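Hollier lab teaches its arm from the wrist up

01/05/2019 - I got to spend a morning with the robot folks at Hollier, and I came home wanting an arm for my own kitchen! Nadhirah Purba and her group have a new result out on a method they call Wesby, and it's a fun one.

The idea is pretty simple. The arm learns pick-and-place jobs using only what a small camera at its wrist sees - no overhead view, no markers stuck on things. A person guides it through a job a few times, and then it practices picking its own angle before it closes in.
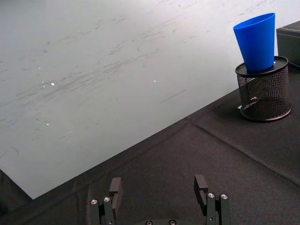
Purba told me the hard part is getting close, when the view changes fast and the arm has to decide if it should keep going or back off and look again. Wesby lets it back off up to 3 times per try. Over 219 test runs the group logged 12 misses, and most of those came with shiny stuff (I'd have guessed the dark stuff, so shows what I know).

Next up is a version with 2 arms sharing what they see, which they hope to have running by September. I've already asked if I can come back and watch.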